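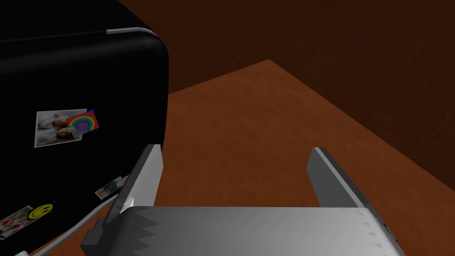

Boletim de Imprensa, n.º 90 — p. 2

**Caltico e Alhassan apresentam método de treino em simulação para robôs domésticos**

A Caltico e o laboratório Alhassan anunciaram em novembro os resultados do Tradgate, um método de aprendizagem que prepara garras robóticas para tarefas domésticas em ambientes gerados por computador, antes de qualquer ensaio com equipamento físico.

O estudo abrangeu 824 cenários simulados. Cada um coloca uma garra de dois dedos junto a eletrodomésticos e mobiliário, vistos de perto, com variações de textura, luz e pormenor. Superfícies pretas e brilhantes, fotografias e ímanes coloridos fazem parte do material visual com que o sistema aprende a aproximar-se de um objeto de grande porte.

«As superfícies escuras e refletoras continuam a ser um dos casos mais difíceis para a estimativa de distância», afirma Otakar Michalík, responsável científico do projeto. «O método trata essa incerteza de forma explícita — a garra abranda quando a estimativa é fraca.»

Segundo a equipa, bastaram 100 demonstrações por tarefa para treinar o modelo. A transferência para um braço real será avaliada nas instalações da Trastimach, sob a coordenação de Zdeňka Ondrejka.

O relatório técnico está disponível mediante pedido ao gabinete de comunicação da Caltico.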